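Gilar Bin Picks
README, revision 7 (October)

Contents

Gilar is a set of recorded grasp attempts on mixed objects in an open bin. It was collected to train and test the Greder grasp scorer, which takes a view of the bin and a proposed grasp and returns a score. The set can be used for other picking work, but the labels were chosen with that scorer in mind.

There are 303 sessions. Of these, 283 passed review and are listed in sessions.csv. The rest are in the held folder with a short note on each. Do not train on the held sessions. Most of them have a clock mismatch between the arm log and the camera, and the labels can be off by a full attempt.

How a session runs

An operator puts a mix of objects into the gray bin by hand. No layout is planned. Objects may touch, overlap, or lean on a wall. The arm then makes up to 40 attempts. After each attempt the object is dropped back into the bin from a low height, so the pile keeps changing through the session. If an object leaves the bin, the operator puts it back and marks the attempt as "reset."

The bin is clamped so that it does not slide when a finger pushes on a wall. Check the clamp before the first attempt. In early sessions the bin crept toward the operator, and the wall positions in those files are wrong by a small amount. They carry the flag bin_moved.

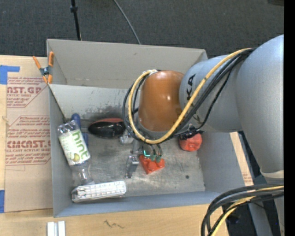 Objects come from the Renaud list, a mix of packaging and odd shapes that we keep in one crate. Clear plastic bottles and glossy black surfaces are kept in on purpose. Depth readings on both are poor, and we wanted failures as well as good picks. The object id is filled in by the operator after the attempt and is left blank if there was any doubt.

Files in each session

view: still from the fixed camera, one before each attempt
arm.csv: joint positions and gripper state
grasp.json: the proposed grasp, in the bin's own coordinates
label.txt: held, slipped, missed, or reset

"Held" means the object was still in the gripper at the top of the lift. "Slipped" means it left the floor of the bin and fell before that point. Everything else is "missed," including grasps that only pushed the object.

Known problems

The arm and its cables hide part of the bin in any view taken before the arm has cleared. Use the field arm_clear to filter these out.

Grasps close to the walls are rare. The planner refuses most of them.

One bin and one table were used throughout. Expect a drop in score on any other setup.

Splits

Split by session, never by attempt. Attempts in one session share the same objects and often nearly the same pile. The split file we use is splits/gakik.csv, named after the Gakik test bench.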